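Speaker notes – Tanner Kowalchuk
Talk: Renting mobility gear away from home
Regional travel agents' day, 3 November 2024

Opening (keep it short, they've just had lunch)

Hello everybody, and thanks for coming back in. I run the rental desk at Hadgu, and I've been looking forward to this one for weeks! I want to talk about what happens between the moment your client says "my mom uses a walker" and the moment she's rolling down to breakfast on a rental that fits her.

Ask for hands: who has booked a scooter or a wheelchair for a client this year? Wait for it. Then: who asked how wide the hotel elevator was? (Usually a lot fewer hands. Be nice about it.)

The call

Last season we took 2,469 bookings at Hadgu, up from 2,000 the year before, and I still love the phone calls best. You learn so much in five minutes. People will tell you what they want to do on the trip if you let them – the fish market, a grandson's wedding on a lawn, a boat with a ramp – and that tells you far more than the name of the scooter they have at home.

Things I always ask:
How much does the rider weigh, with a bag on their lap?
Can they get up from a low seat?
Which hand is stronger?
Is there a step at the front door of the place they're staying?
Who will be lifting it, if it has to go in a car?

The weight question makes agents squirm. Just ask it in the same tone as the others. In my years on the desk I can think of two people who minded, and one of them called back later to book.

Tell the Flirnard story here. Couple books the Flirnard resort, step-free room, lovely. The room is step-free all right, but the path from the parking lot is deep gravel. Small front wheels and gravel do not get along. We swapped the travel scooter for a bigger four-wheeler the same afternoon and they had a great week, but one phone call to the resort would have saved them a hot half hour at the gate. Pause for questions if anyone looks like they've stayed there.

Choosing the machine

Don't go through the whole catalog! Stick to two.

Sketero: the small one that comes apart. Good for cruises, cabs and flat sidewalks. The heaviest piece is still a real lift, so be clear with the family about that.

Protano: the big comfortable one. Good for hills, long days and rough paths. It will not go in a cab, and it needs a proper turning space in the bedroom.

If the client is torn, ask where the outlet is. A scooter has to sleep somewhere near a plug, and plenty of pretty old hotels have exactly one, behind the wardrobe.

Mention manual chairs too. Plenty of people walk fine at home and then meet a museum. A folding chair for two days out of seven is a perfectly good booking, and I wish more of you would suggest it.

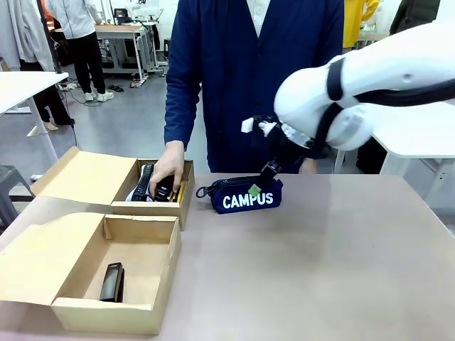 Delivery day

My favorite part to talk about, so watch the clock. We deliver to the front desk or to the room, and we much prefer to the room. Our driver adjusts the seat and the tiller with the rider sitting there, then they do a lap of the parking lot together. It takes roughly 40 minutes and it's worth every one of them. Please don't book an excursion on top of it.

Give out the after-hours number and say it twice. Flat batteries are nearly always a charger that was plugged in but switched off at the wall, and we're happy to talk anyone through it at any hour.

Winter bookings

Quick plug for February, when the paths are quiet, the stores have room to move in, and we have our full fleet to choose from. Repeat clients should try it once. For July and August, get the request in early, especially for the Protano and anything with a wide seat.

Questions they'll probably ask

Insurance: damage cover is included, theft cover is extra, and the key has to come out when the scooter is parked.

Can two people share? Yes, on different days. No riding double, however short the trip!

Extending a rental: call us by noon the day before pickup.

Rate sheets are on the table by the coffee. Take two, and write your client questions on the back if we run out of time.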